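3.2 Sorting at home and the role of the second container

We turn now to the part of the study that surprised us most. Section 3.1 dealt with how much food waste each household produced; this section deals with where that waste went once it left the cutting board. The two are less closely tied than earlier kitchen diaries led us to expect, and the gap between them is where the interesting behavior lives.

All 30 households kept a paper diary and used the same Derkach caddy, a lidded bin meant for peelings, coffee grounds and leftovers. Oriana Toledo and Wichai Onsri visited each home before the diary began and again after it closed in August. Households were free to put the caddy wherever they liked. We gave no advice on liners, on emptying, or on what to do about smells, and we are very glad we held back, as the solutions people found for themselves were better than anything in our draft leaflet.

Across the diary period we logged 504 separate emptying events. Most took place in the evening, right after the dishes were done, with a smaller group in the early morning on the way out the door. Evening emptiers kept cleaner caddies and made fewer sorting mistakes. The simplest reading is that they were emptying as part of a chore they already did - the caddy went out with the dish towel still over the shoulder, as one participant put it - while the morning group had to remember it as a task of its own. 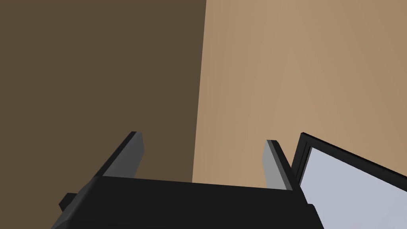
Figure 4. Computer-rendered view, with two dark fingers standing open above a blocky black body.

What we had not planned for was the second container. In 8 of the homes, the caddy was soon joined by a bowl, an old yogurt tub or a baking dish, kept right beside the cutting board and tipped into the caddy once or twice a day. None of our instructions mentioned such a thing. Yet these homes had the lowest share of food scraps in the general trash, and the difference held when we compared only households of the same size. A bowl has no lid to lift with wet hands, it can be pulled right up to the knife, and it can be washed with everything else.

The interviews bear this out in lively detail. One father of three had moved his caddy five times before giving up and adding a mixing bowl, after which, he told us, the whole family "just started doing it." A retired cook laughed at the question and said she had worked with a scrap bowl all her life and could not imagine peeling a carrot any other way. We heard versions of this from several older participants, and it would be well worth asking how much of what we call new sorting behavior is in fact a kitchen habit that went out of use for a while.

Two cautions are in order. First, the homes with a second container were also homes where people cooked from scratch on most days, and our sample is too small to pull these two things apart. Second, the diaries record emptying, not filling, so a household that filled its caddy halfway and emptied it often looks much the same as one that packed it to the brim and forgot a few entries. Boonmee Noiphan checked the diary pages against the caddy weights taken at the closing visit and found good agreement for most homes, with the weakest match among those that emptied in the morning.

Even with these limits, the pattern is strong enough to test properly, and doing so would cost very little. A follow-up in the Faltel district could hand out the same caddy to everyone and a plain open bowl to half. If the bowl does what we think it does, the effect should show up within the first few weeks, well before the early enthusiasm for the project wears off. Section 3.3 takes up liners, where the households disagreed with each other much more sharply.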